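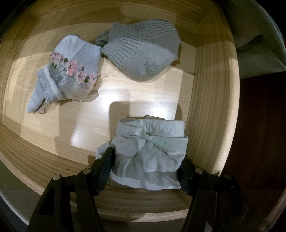 Two fingers, one drawer.

Fiction | Short Reads
Search stories Search Go
30 Mar 2018
By Staff Contributor

Larska paid by the accepted take, and I had 115 accepted out of 243. The rest were "hesitant." I asked what that meant and got a form letter.

The job was to squeeze the handle, close the fingers on a sock, move the sock, open the fingers. Somewhere a machine called Norken would study my wrist and learn to put away laundry. I had my doubts. My wrist had been at it for thirty years and still couldn't match a pair.

"Slower," my sister said from the floor. She had read the manual.

"It's a drawer, not a bomb."

"It says smooth and confident."

I did the drawer again, smooth and confident, then carried the gripper over to the cabinet with the blue plaid cover. The plush toy lay on its side in there. I held the fingers in front of it and wondered who would buy a robot that had learned tidying from this room. 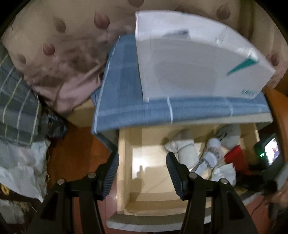

2. The Invoice

Larska sent money for 200 takes, which was wrong in my favor. My sister wanted to report it. I told her I was feeling hesitant.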